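How I temper chocolate at home (without a thermometer tantrum)

I've been making my own chocolate bars since last May, when my friend Adhiambo Lukumay came back from Taltville with a bag of the good stuff and told me to stop buying the waxy kind. My first batch went streaky and grey. So did my second! This is the way that finally worked for me, and you need nothing fancier than a saucepan and a bit of patience.
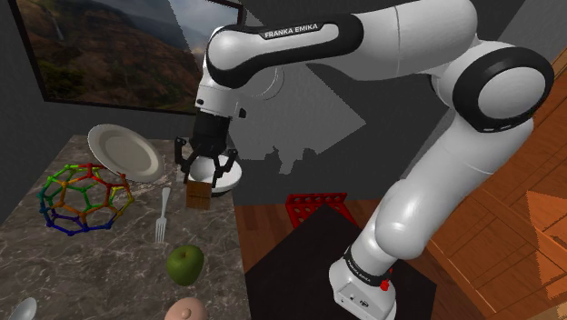
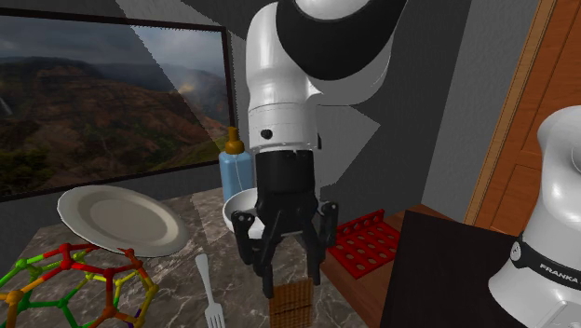
What you'll need

A heatproof bowl, a spatula, a mould and 163g of dark chocolate (odd number, I know, but it fills my mould exactly). Chop it quite small and keep a handful back for later.

Melting

Put a little water in the pan, get it barely simmering and sit the bowl on top so it doesn't touch the water. Stir slowly. When there are only a few lumps left, take it off the heat and let them melt by themselves. Wipe the bottom of the bowl straight away — one drip of water and the whole lot goes thick and grainy.

Cooling it down

Tip in the handful you saved and keep stirring for four minutes or so, until it looks glossy and feels a bit cool when you dab some on your lip. Smear a little on baking paper. If it sets shiny, you're ready to pour!

Pouring

Fill the mould, tap it on the worktop to shift the bubbles, then leave it somewhere cool for two hours. I don't bother with the fridge.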